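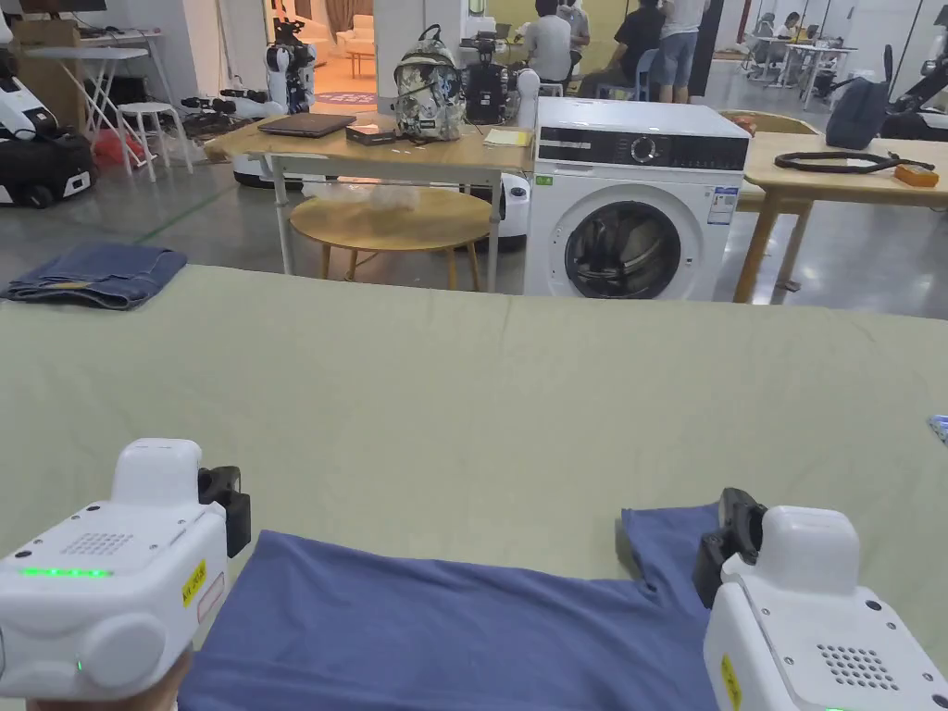 Lilian Rashidi pregunta si una camiseta se debe doblar con la parte de delante hacia arriba o hacia abajo, y cuenta que en su casa existen dos escuelas que no se hablan durante la colada. Yo la pongo con la parte de delante hacia abajo. Así el cuello queda visible cuando el doblado está terminado, y en el cajón reconozco la prenda sin sacarla.

Kamance > Casa y ropa > Galerías > La mesa de doblar

Imprimir esta página | Enviar por correo electrónico

LA MESA DE DOBLAR
Texto de Ľubomír Ševčík

En esta galería hay pocas fotos y el tema es pequeño: una mesa ancha, una sábana encima, ropa azul y la lavadora al fondo. Escribo en español desde hace seis años y todavía busco en el diccionario palabras como «dobladillo», «canesú» o «puño», así que pido paciencia si alguna parte de la camisa aparece con un nombre demasiado general. En mayo publiqué una primera nota sobre este mismo asunto y recibí 17 mensajes, casi todos sobre las mangas. De las sábanas solo me escribió una persona, y es una lástima, pues la sábana me parece la mitad del trabajo.

Sobre una mesa desnuda la tela resbala. Uno tira de una manga y viene detrás la camisa entera. Con una sábana de algodón debajo la prenda se agarra un poco y se queda donde se la ha dejado. Prefiero una sábana vieja, muchas veces lavada, que ya perdió el brillo. Las nuevas son demasiado lisas todavía. La que uso en casa mide 263 centímetros de largo y cuelga por los lados; no la plancho nunca, solamente la estiro con las dos manos antes de comenzar y otra vez cuando cambio de montón.

El color tiene también su importancia. Sobre una tela clara se ve muy bien el borde de una prenda azul, con sus arrugas y con la línea de la manga. Los calcetines blancos, en cambio, se me pierden en ella y los encuentro por la noche, cuando recojo todo.

La manga, antes que el resto.
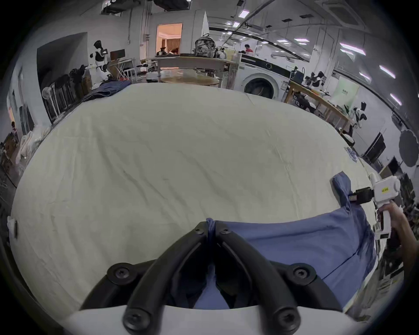

Mi costumbre es comenzar por las mangas, con el cuerpo ya extendido. Levanto la manga por el puño, la estiro hasta que el pliegue del hombro desaparece y la dejo caer otra vez, recta. Después hago lo mismo con la otra. Mi suegra lo hace al revés, primero los costados y luego las mangas por encima, y sus camisas salen más planas que las mías. He intentado copiarla y no lo consigo: la manga me queda siempre torcida debajo del cuerpo.

Con las camisetas de manga corta el problema es menor. Basta un gesto hacia dentro y la manga está en su sitio. Con la manga larga hay que decidir si va en diagonal o si baja paralela al costado. Yo la bajo paralela, aunque en el codo se forme un pequeño grosor. Si la camisa es de tela gorda, abro un poco este grosor con los dedos para que no se marque.

Aquí debo corregir un error de la primera nota. Escribí que se debía abotonar la camisa completa antes de doblarla. Varios lectores protestaron, y tenían razón. Es suficiente con el primer botón, el tercero y el último. Desde que lo hago así termino antes y no observo diferencia en el armario.

Dónde agarrar la tela es otra pregunta que se repite en los mensajes. No tengo una respuesta general. Si se toma muy en el borde, el resto se dobla por donde quiere; si se toma demasiada tela, queda una marca de arrugas en medio de la prenda. Busco un punto a poca distancia del borde y cojo solamente un pellizco.

Un pliegue, y la sábana alrededor.
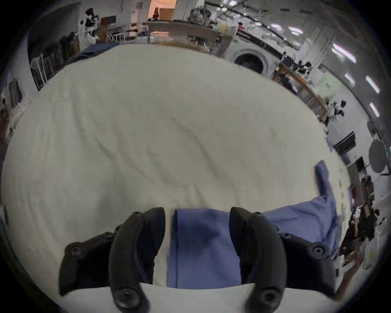

Después de las mangas vienen los costados. Llevo cada uno hasta un poco antes del centro, de modo que no se monten. Es un detalle que aprendí tarde. Cuando los dos costados se montan, la prenda doblada tiene una joroba, y con cuatro o cinco prendas el montón empieza a inclinarse hacia un lado. En la tienda de Rerard donde compraba las camisas usaban una plantilla de cartón y les quedaban todas iguales, como hojas de un cuaderno. Me dieron una plantilla y todavía la tengo. La usé dos semanas. Para una camisa es cómoda, para la ropa de toda la familia es un paso más cada vez, y hay que tener un lugar donde dejarla entre prenda y prenda.

El último doblez depende del cajón. Si el cajón es bajo, doblo en tres y guardo las camisetas de pie. Si es un estante, doblo en dos y las pongo una sobre otra, con el lomo hacia fuera. Los vaqueros los trato aparte: una pierna sobre la otra, la punta del tiro hacia dentro, y luego por la mitad hasta llegar a un rectángulo. Los dejo en una orilla de la mesa, lejos de la zona donde trabajo, para no tener que moverlos después.

También las cosas azul oscuro las separo. Pongo este montón al fondo, sin doblar, y lo hago al final, con otra luz si ya es tarde. El azul marino y el negro se confunden mucho a partir de las seis y no quiero emparejar un calcetín de cada color, como me pasó en una boda.

Un lector que firma Cù me escribió que todo esto se resuelve colgando la ropa en perchas. Es verdad para las camisas, y en parte le doy la razón. Pero una camiseta colgada se estira por los hombros y al cabo de un verano tiene dos picos. Además, las perchas ocupan una barra que en mi casa no existe.

La mesa con más cosas encima, y la lavadora detrás.
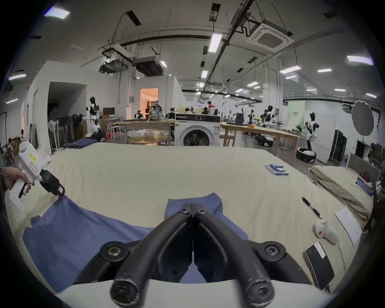 Me cuesta mucho mantener una mesa para un solo uso. Al principio de la tarde está la sábana limpia; una hora más tarde hay un bolígrafo, un papel, el cable de algo, las gafas. No creo que sea grave mientras quede libre el espacio de una prenda abierta con sus dos mangas. Cuando este espacio desaparece, paro y lo llevo todo a otra superficie, sin ordenarlo, porque si me pongo a ordenar ya no vuelvo a la ropa.

Tener la mesa cerca de la lavadora ahorra paseos, aunque entre la una y la otra la ropa necesita secarse, y esta parte se olvida con facilidad al planear una habitación. En mi casa el tendedero está en el balcón y la mesa en el comedor, de manera que cruzo el pasillo con los brazos llenos. Para el próximo otoño quiero comprar una cesta con asas del modelo Cinell, que me recomendaron en dos mensajes, si entra por la puerta del balcón. Debo medir la puerta.

A quienes preguntaron por las sábanas ajustables, las de esquina con goma: tengo una nota empezada y no me gusta todavía. Consigo algo parecido a un rectángulo por tres lados. El cuarto lado sigue redondo.

Kamance > Casa y ropa > Galerías

Imprimir esta página | Enviar por correo electrónico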